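Visit to the Hladun simulation lab, open day, 23 May 2018 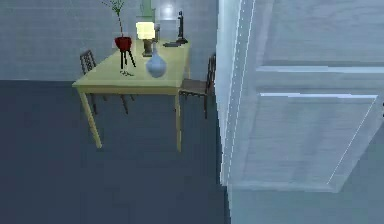 Dining room in the simulator, with the white door and the blue vase near the front of the table.

Our guide was Capucine Renaud, who looks after the test cell at Hladun. Before any program goes to the real arm, it must run in rooms like this one. She resets the cell each morning: load the room, check that every object rests properly on its surface, then start the batch. On our visit it was 1248 runs. The door hinge had given them trouble, so Fedir Shevchuk showed us how he corrects its axis by hand and saves the file again.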